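Search this blog Go

A place for the paper and a place for the tissues

Since October I have wanted to write about my desk, and every time I sat down to do it I could not find a clean piece of desk to put my elbows on. Now I have spent two evenings on it and I am quite satisfied, so I will tell how I arranged the things. It is a small matter, but my sister asked, and maybe somebody else has also a lot of folders and a lot of tissues.

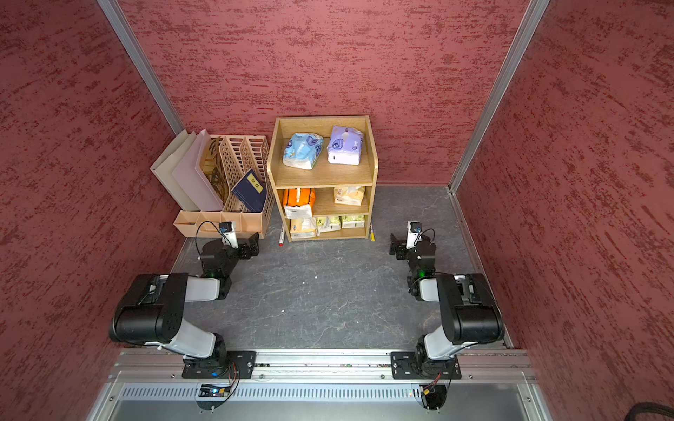

Written by Lalit Shakya
23 Mar 2013 | Home and desk

First, the folders. Before, they were lying one on top of the other, and I always needed the lowest. I bought a beige plastic organiser from Maurya, the shop near the bridge, and it cost me 200, which my wife said is too much for plastic. Perhaps she is right. But the folders stand up now and I can take one out without moving the others. The pale one is for the house, the lilac one for the school papers, and the brown one with the pattern is for letters which I have not answered. I put the navy notebook at the end, because I take it out most often. It leans a little and I have stopped correcting it.

The small shelf was more difficult. I wanted it for books, but my books are too tall. So it became the place for tissues. In our family the spring is a bad season for noses, and when we go to Ratatbridge for the big market we always come back with many packs, each person choosing a different colour. In former times they lived in coat pockets, in the car, behind the cushions. One pack I found inside a boot.

My first idea was to sort them by size, but they are nearly the same. Then I tried by colour and this was pleasant to look at. The blue and the purple went on top, where the hand finds them first, and the green ones went to the bottom with a cream and white one. The middle shelf has the orange, the white and the yellow. I pushed them well to the back on the top, so that a sleeve does not sweep them down.
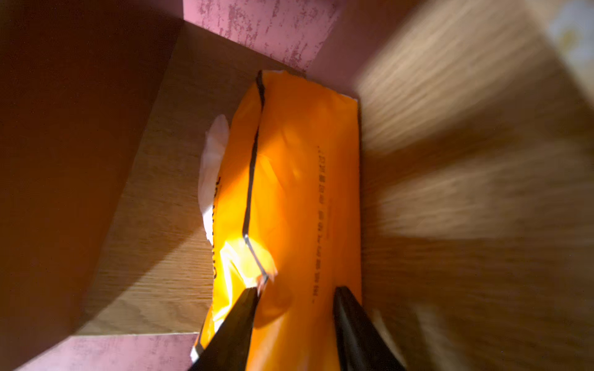

The orange ones are my favourite, I must say. The tissue is soft and it does not leave dust on a dark pullover. My son prefers the green. We do not discuss it any more.

What I have not solved is the pens. I have two markers, one with a red cap and one with a yellow end, and they have no home. The open tray at the front of the organiser would be the logical place, but I like to keep it free for the post. A cup would fall over, I know myself. If you have a good idea which does not cost another 200, please write it to me.

Next time I will write about the drawer – there is a lot of string in it.

Share this post (2) Comments (60)

Contact | Copyright Lalit Shakya | Back to top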